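## 3. Adding novels to Turix and preparing the first reviews

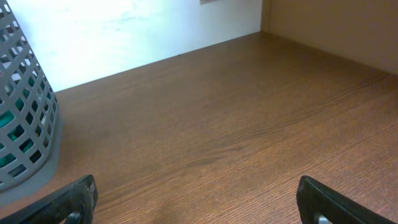

Before you open the program, bring together the novels that you want to enter and keep them apart from the rest of your books. Turix saves each entry when you press **Done**, but it does not know which books are still waiting, so you must keep this order yourself. Any open container is enough for the waiting books. A gray plastic basket with small holes in the wall, standing on a wooden table next to you, is practical, as the color of what is inside shows through the openings and you notice that it is not yet empty. Do not put the finished books back into the same container.

### 3.1 Create a book record

1. In the main window, choose **Books > New record**.
2. Type the title exactly as it is on the title page. The cover sometimes has a shorter title, or one with a subtitle added by the publisher.
3. Type the author's last name, then a comma, then the first name. For a single name, such as Chávez, leave the second part blank. The accent can be typed or left out. Turix finds both forms.
4. Choose the type of novel from the list. You can choose up to five types, but the first one decides on which shelf page the book is shown.
5. Enter the year of the edition in your hand. The year of the first publication goes in the field **First published**.
6. Press **Done**.

**Note:** If the book belongs to a series, fill in **Series** and **Number in series** before you press **Done**. You can also do it afterwards, but then the book stays at the end of the series list until you sort the list again.

**Caution:** Do not use **Merge records** for two translations of the same novel. The translator's name of the second record is lost and cannot be brought back.

### 3.2 Write the review

1. Open the record and choose **Review > New draft**.
2. Write your text in the large field. A normal review has between 400 and 700 words. Shorter texts are accepted, but they are shown in the column **Short notices**.
3. Mark every sentence which tells something about the ending. Select it and press **Hide from reader**. The reader then sees a gray line and can open it with one click.
4. If you quote from the novel, put the page number in the field beside the quotation. A quotation longer than 25 words gets its own paragraph automatically.
5. Choose **Save draft**.

**Note:** The word counter does not count hidden sentences. If your review looks too short in the counter – for example, in a thriller where much has to be hidden – check this first.

### 3.3 Send the review to a reading group

For this step your group must already have an account with Odar, the sharing service. See section 2 if this is not done.

1. Open the draft and choose **Review > Share**.
2. Select the group. New groups have the name "Brarholm" until somebody changes it under **Group settings**.
3. Choose whether the members may comment. With comments switched off, they can still give a rating.
4. Press **Send**. The status changes from **Draft** to **Shared**.

**Caution:** A shared review can be corrected, but members who have opened it already keep the old version until they reload the page. Check the names of the characters before sending.

If the status stays on **Draft**, close the review, open it again and repeat step 4. When the message "No group found" appears, the group name was changed after your last login, and you have to log out and log in again.

Section last changed: June 2023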